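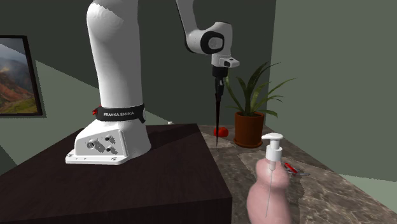 Warum ich wieder ganze Alben höre (und ihr das auch mal probieren könntet)

17.04.2026

Neulich hat mich jemand im Plattenladen gefragt, welches Lied von Culline ich am besten finde. Ich stand da und mir fiel keins ein. Dabei höre ich die zweite Platte von denen seit Wochen fast jeden Abend! Ich weiß, wo es laut wird, ich weiß, an welcher Stelle das Schlagzeug kurz aussetzt und mir jedes Mal der Magen absackt, aber wie die Stücke heißen, keine Ahnung. Ich kenne das Ding eben als Ganzes, 36 Minuten am Stück, und so muss man es meiner Meinung nach auch hören.

Mit Playlists bin ich durch. Meine große hatte zuletzt 261 Titel, über Jahre zusammengesammelt, und beim Durchgehen habe ich gemerkt, dass ich bei fast 21 davon nicht mal mehr sagen konnte, wer da spielt. Irgendwas mit Gitarren halt. Ich hatte die Songs irgendwann mit dem Daumen weggespeichert wie Kassenzettel und danach nie wieder richtig hingehört. Ich habe die Liste im September gelöscht. Tat kurz weh, ging dann aber.

Klar, es gibt Platten, die das Durchhören nicht hergeben. Das Debüt von Bulex zum Beispiel: vorne zwei Kracher, dann sehr viel Watte, und ganz am Ende noch ein Akustikstück, das wohl jemand bei der Plattenfirma schön fand. Da darf man skippen, da muss man sogar. Aber dann kommt so etwas wie Rozīte, wo die ersten vier Minuten eigentlich nur Brummen sind (meine Mitbewohnerin dachte, der Kühlschrank ist hin), und genau dieses Brummen braucht es, damit der erste Akkord danach so reinhaut. Im Shuffle ist das bloß ein kaputtes Intro, das man wegdrückt.

Was mich wirklich nervt, ist, dass viele Bands inzwischen so schreiben, als säße der Daumen schon auf der Weiter-Taste. Refrain nach zehn Sekunden, alles gleich laut, bloß keine Pause. Ich kann es ihnen nicht mal übelnehmen, die wollen ja gehört werden. Aber langsame Musik, schwere Musik, alles mit Anlauf, das bleibt dabei auf der Strecke – und das ist nun mal die Musik, an der mein Herz hängt.

Letzten Monat war ich im Fandik, da hat eine Band ihr neues Album komplett von vorne bis hinten gespielt, ohne Ansagen und ohne die alten Hits. Hinter mir hat einer die ganze Zeit gemault, wann denn endlich das Lied von früher kommt. Kam nicht. Ich fand's großartig! In der Mitte hing das Set ein bisschen durch, geschenkt, dafür hatte ich beim letzten Stück Gänsehaut bis in die Kniekehlen.

Also, falls ihr heute Abend nichts vorhabt: Handy in die Küche, Platte an und sitzen bleiben, bis die Nadel hochgeht. Bei mir läuft Rozīte, die Mitbewohnerin ist vorgewarnt.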